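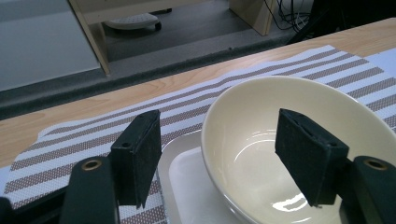

Subject: Re: [mestimville-press] Banden Courier going twice weekly

A reader on this list wrote, in February:

> Does anyone know what Skoltell plans to do with the Courier? The notice
> on page 2 says they are "deepening our local commitment" by dropping
> three print days. I counted one story in the last issue with a Mestimville
> dateline, and it was the weather. Also, who do we write to about
> corrections now? The old address bounces.

I can answer part of this. I strung for the Courier until the sale, and I still get the staff emails, which tells you how closely Skoltell looked at what it was buying.

The print days are gone for good. Paid circulation was 1,764 at the last count, down 212 on the year before, and the press contract with Tóth charges the same minimum whether we print for a town or a bus shelter. Going to two days was coming under any owner. What stings is the newsroom. There are two reporters left for Banden and Mestimville together, and one of them is also the sports section.

Corrections go through a web form that allows you 200 characters. I tried it over the school levy story, where they had the vote backwards, and got a reply thanking me for my interest in advertising. The story was fixed the next morning, with no note on it — so somebody reads the form, or somebody reads the school board minutes. I'd like to think both.

If you want a person, call the Banden office before 10 in the morning. After that the phone rolls over to subscriptions, and you will be offered a tote bag.

I'll post the new print schedule when I get it.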